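A Morning at the Clekano Cookie Works

I have wanted to see inside the Clekano plant ever since I found out they let people in twice a year. My sister-in-law used to bring their ginger snaps to every holiday dinner, so when the October open day came up I grabbed a ticket (four dollars, and you get it back as store credit!) and drove the 185 miles the night before.

Getting in

Parking is behind the old Dritel warehouse, which the website does mention, but only at the very bottom. I missed it and ended up walking the long way past the loading docks. Doors open at 9 and there was already a line. You get a hairnet, a paper coat and a sticker with your group color on it. No rings, no watches, no gum.

The baking hall

Oh, the smell. Butter and burnt sugar, and it stays in your hair all day, net or no net. The big oven was built by a firm called Ruiz-Ortega and it's long enough that you walk beside it for a good while, peeking through little windows at the cookies going by. Our guide said it takes 20 people to run a shift, and that the ginger dough has to rest overnight or it spreads too much. I asked about the lemon ones they dropped a few years back. She laughed and said she gets that one on every tour.

It's loud in there, so stand near the front if you want to hear anything.

The packing talk

After the hall they sit you down for a talk about wrappers and cartons, and I expected to be bored. I wasn't! Did you know the crimped edge on a snack packet has to seal tight or the cookies go soft in the warehouse? Somebody's whole job is worrying about that. I came out with a head full of seal temperatures and a real craving for something sweet.

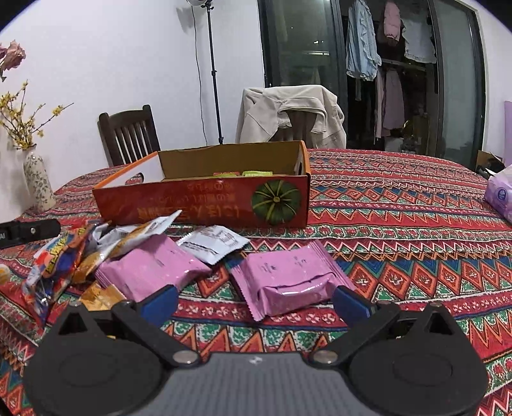 The shop and the cafe

Go to the shop first, before the later groups get there. The bags of broken cookies sell out fast, and I only got one. The cafe next door serves Setivon coffee, which was fine, a little weak. I had the ginger snap ice cream sandwich and would drive back for that alone. They only take cards, and the restroom is across the yard, so plan ahead if you have kids with you.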